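검색어를 입력하세요 검색

아이 이름 최종 점검표 (출생신고 전 확인용, 의견 포함)

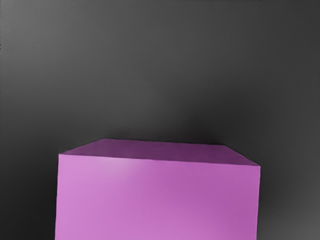 1. 후보 목록 정리
☑ 남녀 공용 후보와 성별이 정해진 후보를 나눠 적었는가
☑ 양가에서 보낸 이름을 빠짐없이 옮겼는가
의견: 처음에는 100개가 넘었음. 둘 중 한 명이라도 싫다고 한 이름은 바로 지웠고, 이유는 묻지 않기로 함.

2. 발음
☑ 성을 붙여 소리 내어 열 번 읽기
☑ 멀리서 부르듯 크게 불러 보기
☐ 전화로 불러 주고 상대가 받아 적게 하기
의견: '서윤'과 '서연'은 전화로 구분이 안 됨. 받침 없는 두 글자가 우리 성과는 가장 잘 맞았음. 전화 확인은 남은 후보 세 개로 다시 할 것.

3. 한자
☑ 인명용 한자에 들어 있는지 조회
☑ 획수가 지나치게 많은 글자 제외
☐ 한글 이름으로만 올릴지 결정
의견: 할아버지는 돌림자를 원하심. 돌림자를 넣으면 사촌과 한 글자 차이라 명절마다 헷갈릴 것 같음. 보류.

4. 흔한 정도
☑ 최근 출생아 이름 순위 확인
☑ 부모 또래에 같은 이름이 많은지 확인
의견: 기준은 200위 밖으로 잡음. 1,000위 밖까지 내려가면 매번 설명해야 하는 이름이 많았음. 마음에 둔 이름 하나는 1,578위인데, 뜻이 좋아서 예외로 남겨 둠.

5. 별명과 줄임말
☑ 거꾸로 읽기
☑ 성과 첫 글자만 붙여 읽기
☑ 초등학생이 지을 만한 별명 적어 보기
의견: 조카에게 물어보니 1분 만에 네 개가 나왔음. 그중 하나 때문에 후보 한 개 탈락.

6. 영문 표기
☑ 여권용 로마자로 적어 보기
☐ 외국인에게 읽어 달라고 하기
의견: 남편 동료 Bijan Hashemi 씨에게 부탁해 둠. '은'과 '의'가 들어간 이름은 표기가 길어짐. 영어 단어와 겹치는 것도 하나 있었음.

7. 신고 준비
☑ 출생증명서 받을 곳 확인
☐ 신고서에 쓸 한자 두 사람이 따로 대조
☐ 신고 기한 달력에 표시
의견: 예정일이 8월이라 휴가철과 겹침. 접수 시간을 미리 알아보고 오전에 가기로 함. 틀린 글자로 올라가면 고치는 절차가 번거로우니 제출 직전에 한 번 더 볼 것.

남은 항목은 2번, 3번, 6번, 7번. 다음 점검은 전화 확인이 끝난 뒤 저녁 8시에 둘이 같이.

문의하기 | © Skulla 육아 노트 | 맨 위로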